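4.3 Setting up a family group booking

Use this section when travellers under 18 are going with an adult who is not their parent or guardian. The Zasard trip planner treats these as family group bookings and asks for extra documents.

1. Open Trips, then New group. Enter the lead adult first.
2. Add each child by full name, spelled exactly as in the passport.
3. Enter the date of birth. Fares and activity limits are calculated from the age on the day of departure.
4. Under Consent, upload the signed letter from each parent or guardian. Files must be PDF and no larger than 6 MB.
5. Select Check documents. A passport with less than 30 weeks' validity is flagged in amber.

Note: Amber flags do not block the booking. Red flags do — clear them before payment.

Caution: Changing the lead adult after step 4 cancels all consent letters. They must be uploaded again.
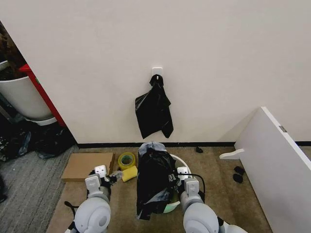

6. Choose a room layout. Children under 14 cannot be placed in a room without an adult.
7. Enter a contact at home who can authorise medical treatment by phone.
8. Select Save and hold. If error 97 appears, a mandatory field is empty; return to step 2.

For cancelled holds, see section 4.5.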